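# flodiven-cell-2: setup and upkeep notes

Maintained by Mateja Vlachou. Last checked 20/07/2026.

This card covers one arm, its gripper and the kitchen-play table. It makes no promise about the other cell, whatever the old wiki says.

## Before a session

- Home the arm with the table clear.
- Check the gripper cables by hand. Leave enough slack for a full wrist turn - more slack than looks tidy.
- Press and release the emergency stop. Do it every time.
- Run `grip_check` on the red bottle, `n=6`.

The supplier's guide says the wrist needs no attention between services. I doubt it. Our log holds 3,930 grasps, and the fault notes cluster around the cable where it leaves the gripper. Mohsin Swati blames the connector, I blame the routing, and neither of us has proof.

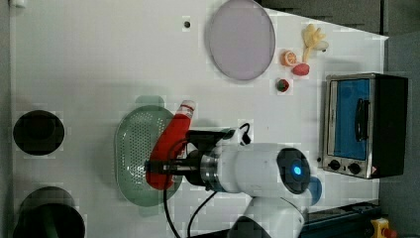
Re-zero the fingers after any cable change, even when the software reports that the old zero is fine. It reported that in June as well, and we lost two days of runs to a grip that closed short.

## Known problems

- `auto_calibrate` passes too easily. Treat a pass as a hint.
- Force readings drift during long runs. The Sustska patch was meant to cure this - I have seen no difference.
- The status light tells you the joint's state and nothing about the gripper.

## Repairs

Log the part, the date and who fitted it. Ask Damir Mujić before opening the wrist.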